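The Second Pair of Hands at Ullthorpe

When the Flarberg works at Ullthorpe brought in its first automated packing cell, in November, the notice to staff ran to a single page. It said that no post would be lost, that training would take place in paid hours, and that the cell would first be taught its work in simulation.

The last of these promises has changed the working day most. Nine packers from the day shift now spend every Thursday in the planning office, going through simulated runs with the engineers from Leitner. They say where a carton will snag and which goods should never be gripped by the rim. Before the cell handled any stock, the group had reviewed 1,768 runs.

Jyoti Rastogi, who leads the shift, was doubtful at first. "We were asked to teach our job to a machine, and people wanted to know what would be left for them," she said. "What is left is the awkward work, and there is plenty of it."

The cell takes the plain, repeated lifts, in batches of 100. Mixed orders and returns remain with the packers, whose pay grade was raised after talks with management. Some miss the steady rhythm of the old line — and the conversation that went with it. The works has agreed to review the rota in the spring.

Reader comments

Molov: We had the same at our depot, with 200 staff. The training hours were the first thing to be cut. I hope Ullthorpe holds firm.

Packer on lates: Good to see the returns bench mentioned. Will the late shift get its Thursday too? 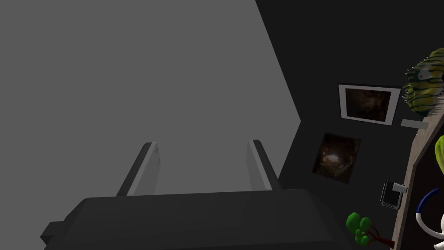 Dayshift reader: The late shift was told it would join once the new rota is settled, with the same paid hours.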